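Kitchen Table Tips: Can a Machine Clear Up After Breakfast Yet?

Posted Jul 28, 2022

Every so often a letter comes in asking whether it's time to stop learning better ways to wipe, stack and put away, and just wait for the robot. I love these letters! I have sore wrists and a big table, and I'd hand over the breakfast clutter tomorrow if somebody would take it. So back in February I started reading up, and I've been pestering the patient people at Badwood (they work on home arms, mostly in computer simulation so far) with the sort of questions only a person who has scraped dried oatmeal off a chair would ask.

The short answer is "some of it, slowly, if you help." The long answer is the rest of this page, with tips mixed in, and most of them are good for the house whether you ever own a machine or not.

Start with the table. A kitchen table is a hard place for an arm, much harder than a shop bench, where the same part turns up in the same spot all day long. At home you get a tall thing next to a flat thing next to something thin that rolls.

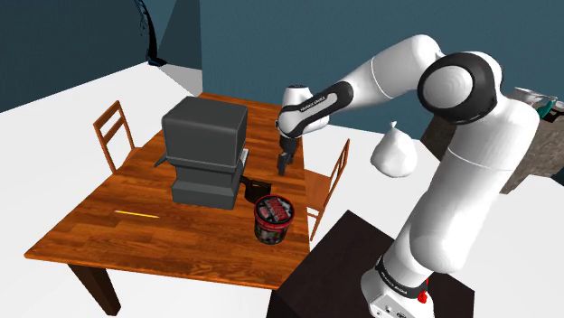
Table practice in simulation, with the arm reaching in behind the gray machine.

Tall appliances are the first trouble. An arm has to go over or around them, and so do you, if you think about how often you've caught a sleeve on one. Push anything tall to the back edge or into a corner and keep the middle of the table open. I moved my coffee maker to the end by the wall and I can now wipe the whole top in two long passes, which pleases me more than it should.

Pencils, straws and skewers come next. A thin stick lying flat gives fingers very little to get hold of, and that goes for stiff old fingers as well as metal ones. Stand them up in a mug. If you have to pick one up off a bare tabletop, roll it to the edge with your palm and catch it there. I'm told a few of the machines are being taught the very same trick, and I felt rather proud to have got there first.

Chairs! Push them in before you start anything. A chair left out is in the way of your hip, your broom and any arm mounted beside the table. While you're at it, run a dry cloth along the back slats, where the dust sits.

Now, lids and tubs. Round tubs with a rim are friendly to hold from above if the rim sticks out a bit, and not friendly at all when they're wide and slick. Keep the label facing out (you'll know what you have without picking it up) and don't stack them past your elbow height.

Soft and folded things are where I expected the machines to fall flat. Paper sacks, cloth, anything with creases: it changes shape when you squeeze it, and the top can flop over while you've got a perfectly good grip on the bottom. The people I asked said that gripping low and closing in from more than one side helps with something tall that narrows toward the bottom, though the top-heavy ones still give them fits.

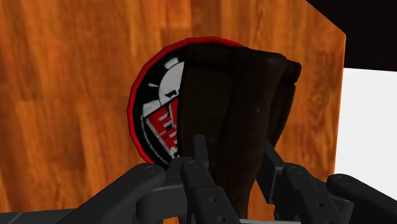
Orlandini wrote in after I mentioned this last time: My experience is the opposite, I'm afraid. I run a small shop and our arm handles stiff boxes all day, but give it one soft bag and somebody has to stand there with it. I'd say it saves us 15 minutes on a good morning, and I spend most of that clearing space for it. Still wouldn't give it back.

I thank Orlandini for that, and I believe every word. A shop can clear space once and leave it clear. A kitchen gets messed up again by supper.

If you'd like to get your own table ready for the day help arrives, try this for a week. Clear it fully once a day and put back only what you use at breakfast. Give each thing a home and leave a hand's width between neighbors. Tie up your trash bag before it's full, leaving enough neck to grab. Empty paper bags should be folded flat and stood on edge in a drawer.

It takes me up to 40 minutes the first time, with the radio on and a good deal of stopping to read old receipts, and hardly any time after that.

As for wiping, rinsing and getting jam out of the wood grain, I haven't heard of anything I'd trust with it at my house. A warm, well-wrung cloth, along the grain, and then a dry one right behind it. Next time we'll do drawers that stick, so send me yours.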